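Thu 1 August

Too warm to sleep past six, so I got up and made a start on the little things I keep putting off, and of course the first one I picked swallowed most of the morning. I meant to thin out my cards, that was all! Jeanie Semple has been after me for ages to stop carrying every card I've ever been handed (she says my purse weighs more than her cat), and she has a point. I found a Hawthorne library card with a fine of 40 cents I never paid, and a punch card from the bakery in Niddale, two stamps short of a free loaf, which made me unreasonably happy.

Then I got to thinking about the red card holder, and how much I like the white stitching on it, and the snap. I do love a thing that closes with a snap. Renata called in the middle of all this and we talked about November and whether she'll really come, and I forgot my tea completely. Must write to Prapai tomorrow, and pay the water bill.

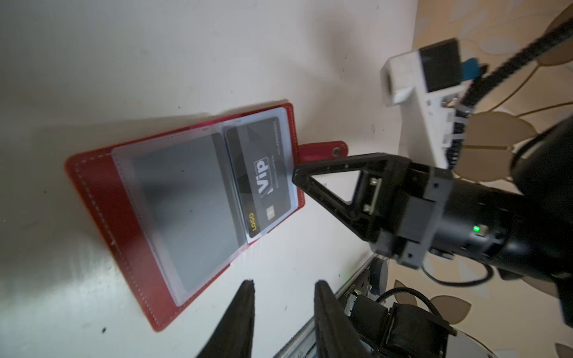
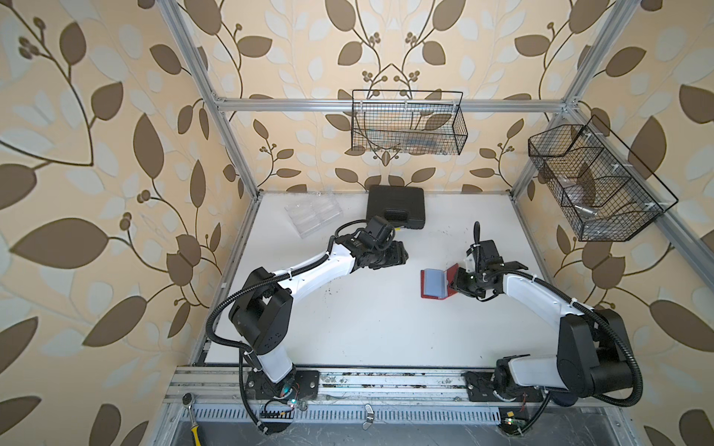
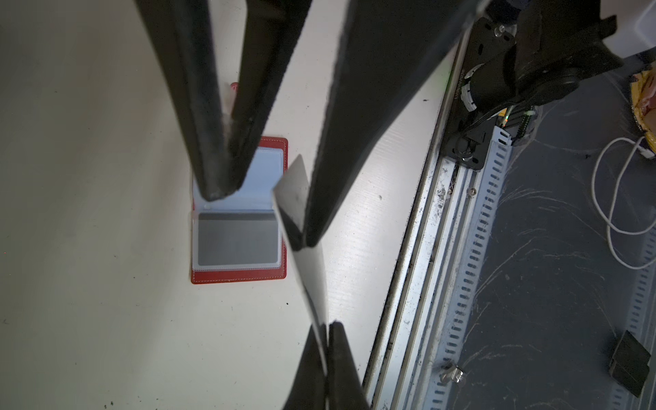
The red card holder, open on the table.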